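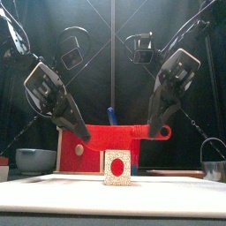 Does the Marlow lid sit flat on a pan with a pour spout, one customer wanted to know, or does all the steam sneak out the side? Some steam does get out, yes. With a small spout I barely notice it, and with a big one I turn the lid so the vent is on the opposite side and turn the heat down a little. Rice still cooks fine. Popcorn too!

## Marlow Stepped Lid

I've been selling kitchen stuff out of my shop in Ballau for nearly 20 years, and loose lids are the thing I get asked for most. People drop the glass one, or they buy a skillet that never came with a lid in the first place, and then they're balancing a dinner plate on top and burning their fingers getting it off (I did this all through my twenties).

The Marlow has three stepped rings on the underside, so one lid covers three pan sizes. You set it down, wiggle it until it drops into a step, and start cooking. It's glass in the middle with a silicone rim, and the knob unscrews if you want to store it flat in a drawer.

**What you get**

- Lid with tempered glass center and gray silicone rim
- Screw-on knob, plus one spare screw
- Steam vent with a metal collar

**Sizes**

| Version | Fits pans measuring | Shipping weight |
|---|---|---|
| Small | 6, 7 and 8 inches | 17 oz |
| Large | 10, 11 and 12 inches | 2 lb 4 oz |

Measure across the top of the pan, from inside edge to inside edge. Please don't go by the number stamped on the bottom – half the time that's the outside measurement, and I end up paying for a return on a lid that was never going to fit. 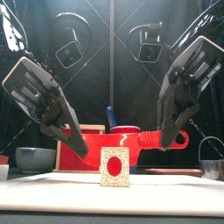
*Red pan on a white tabletop.*

## How I use mine

Mostly for eggs. I put a spoonful of water in beside them, lid on, and the tops set without any flipping. I also use it when I'm reheating pasta or melting cheese on a burger, and my large one has pretty much moved in on top of the soup pot.

It's a bit heavier than an all-glass lid and I like that, but if you cook in a very light little pan it can feel top-heavy when you pick the two up together. Take the lid off first.

The rim does hold on to smells. Curry is the worst for it. I pull the silicone off, leave it in hot water with baking soda for 20 minutes, and push it back on with the thin lip facing up. It goes back on much more easily while it's still wet.

## Oven and dishwasher

Top rack of the dishwasher is fine. Oven is fine up to 400°F, but take the knob off if you're going over 350. No broiler, please.

## Ordering

Both sizes are in stock, and the large with the cream rim should be back in January. I ship from Ballau, and you have 14 days to send a lid back if it doesn't fit, as long as it hasn't been cooked with. The Jerkero knob in beech fits the same screw, if you'd like wood – I keep those under Spare Parts.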